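Phishing reports at a small charity: what a shared mailbox told us

Student project report, second year, Network and Information Security
Hicham Mansour, Naima Belkadi, Dong-hyun Koo
Project tutor: Thierry Hoarau
Submitted 27/08/2023

1. Background

Kallenent is a charity that collects used clothing and furniture and sells it through its own shops. It has 300 email accounts. Most belong to shop staff and drivers who read their mail on a phone or on the one computer in the back office. The IT team is two people, led by Sherif Benjelloun.

In March the charity set up a shared mailbox where staff could forward any message they thought was suspicious. Before that, people rang the IT team, asked a colleague or deleted the message. By the time our project started the mailbox held 2,892 messages and was being read when someone had a spare hour. The IT team asked us whether the reports could be sorted automatically, so that the dangerous ones would be seen first.

Our project had two aims. The first was to find out what was in the mailbox. The second was to write a simple sorting tool and test it against decisions made by hand.

2. What we were given

Sherif Benjelloun gave us an export of the mailbox with the names of the people reporting replaced by a code. Attachments were kept in a separate encrypted folder which we opened only on an isolated virtual machine. We signed the charity's data agreement and worked on a laptop that stayed in its head office at Heston House.

The export had one large problem. Most people had used the ordinary Forward button, which throws away the original headers. Without the headers you can't see which servers the message passed through, or whether it passed the sender checks (SPF, DKIM and DMARC). Only the messages sent as an attachment kept this information. We had planned to build most of our rules on headers, so the plan had to change in the second week.

3. Sorting by hand

We took a random sample of 500 messages and sorted them ourselves. Each message was read by two of us separately. We used four labels:

Harmful: the message tries to get a password, a payment or a file opened.
Spam: unwanted advertising with no sign of an attack.
Genuine: a real message from a supplier, customer or colleague.
Unclear: not enough left in the message to decide.

Where two of us disagreed, the third read the message and we talked it through. Most of the disagreements were between spam and harmful. A typical case was a message offering cheap printer ink with a shortened link. By the time we looked at it the link was dead, so we couldn't say where it had led. We marked these as unclear and wrote down the reason.

The most common label was spam, followed by genuine. Harmful came third. The genuine messages were of more interest than we expected. Many were from the charity's own payroll system, which sends payslip notices from an outside domain with a link and the words "Action required". Staff had been told in training to be wary of exactly that kind of message, so they reported it every month. We suggest below that the wording is changed.

Among the harmful messages the biggest group pretended to be a delivery company and asked for a small redelivery fee. The second was fake sign-in pages for the email service. There was also a small group addressed by name to shop managers and claiming to come from the director, asking for gift cards. These contained no link and no attachment, and they had plainly been written by somebody who had looked at the staff page of the website.

4. The sorting tool

The tool is a Python script which we called Distlow. It reads a message, gives it points and puts it in one of three queues: look now, look later and probably fine. It never deletes anything and never replies to the person who reported the message.

Points are added for:

- a link where the text shows one domain and the address is another
- a domain registered recently, where the lookup gives a result
- a sender name that matches a member of staff with an outside address
- words to do with payment, gift cards or passwords
- an attachment of a type on our list (mainly HTML files, disk images and password-protected archives)

Points are taken away if the message passed its sender checks and the domain is on a list of known suppliers. We don't take points away for the supplier's name alone, because the name is the easiest part to copy.

We also tried a text classifier, a naive Bayes model trained on part of our sample. It did well on spam and badly on the gift card messages, which are short and look like normal office mail. With so few examples of that kind, this was to be expected. We left the classifier in the script as an option that is switched off by default.

Our first version of the link check was wrong. It treated every link passing through the mail filter as a mismatch, because the filter rewrites addresses so it can scan them. Almost every message went into the look now queue. Dong-hyun Koo wrote a short function that unpacks the rewritten address before the check is made, and after this the queues looked sensible.

5. Testing

We kept part of the hand-sorted sample aside and did not look at it while setting the points. On this part, most of the messages we had labelled harmful went into the look now queue. The ones it missed fell into two kinds. Some were forwarded so many times that the body was nested inside several replies, and the script read only the top one. Others were screenshots pasted into an email, with no text at all. Staff with phones often report this way because it is quick. The script cannot read pictures and gives these messages no points.

We changed the rule so that a report with only a picture in it always goes into look now. This makes the queue longer, but the IT team preferred it.

We then ran the script on the full mailbox. It took less than a minute on the laptop with the domain lookups switched off. With the lookups on, it stopped after 2,000 messages, when the lookup service began refusing our requests. We added a local cache and a pause between requests, and the full run then finished overnight.

6. Talking to the staff

Naima Belkadi visited the sorting room and two shops to ask people how they decide whether to report something. These were short talks and not a proper survey, so we report them only in general terms.

Most people knew the mailbox existed. Several had stopped using it because they never heard anything back. One shop manager said she had reported the same sender several times and did not know if anybody had read it. Drivers said they did not know how to forward a message as an attachment on a phone, and when we tried it on two models the option was missing on one of them.

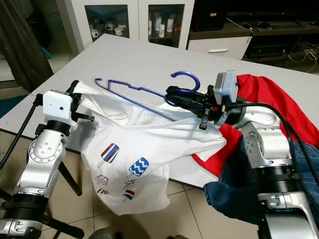

Figure 1. White T-shirt and blue hanger at the table.

People in the sorting room share one login for the computer beside the tables. This means a report from that account can't be traced to a person, and anyone who types the password into a fake page gives away access for the whole room. We raised this with Sherif Benjelloun straight away and did not wait for the report. Separate logins are being set up.

7. Limits of the work

The sample only contains what people chose to report. It says nothing about the messages they believed and clicked on, which are the ones that do the damage. We had no access to the sign-in logs and could not check whether any account had been taken over.

Our labels may also be wrong in places. We are students and not analysts, and many of the links were dead when we got to them. The supplier list was put together from one year of invoices and will go out of date unless somebody looks after it.

The points were set by hand to suit this charity. We would not expect them to work elsewhere without changes.

8. Recommendations

Send an automatic reply to each report, thanking the person and saying when the mailbox is read.

Add a report button to the mail program on the office computers. It keeps the headers, and it would have saved us a good deal of trouble.

Ask the payroll company to change the subject line of its notices and to leave out the link.

Take the direct addresses of shop managers off the public staff page and use a contact form.

Make it a rule that no purchase of gift cards is agreed by email, whoever seems to be asking. The manager should ring the person on a number already held.

Run Distlow each morning for a trial period, with one of the IT team checking a handful of messages from the probably fine queue.

9. Division of work

Hicham Mansour wrote the main script and sections 4 and 5. Naima Belkadi did the staff visits, wrote sections 6 and 8 and kept the record of label disagreements. Dong-hyun Koo wrote the link and cache functions and set up the virtual machine. All three of us sorted messages. The remaining sections were written together.

The script and the label guide have been handed over to the charity. The mailbox export was wiped from the laptop at the end of the project, with Sherif Benjelloun present, as the data agreement requires.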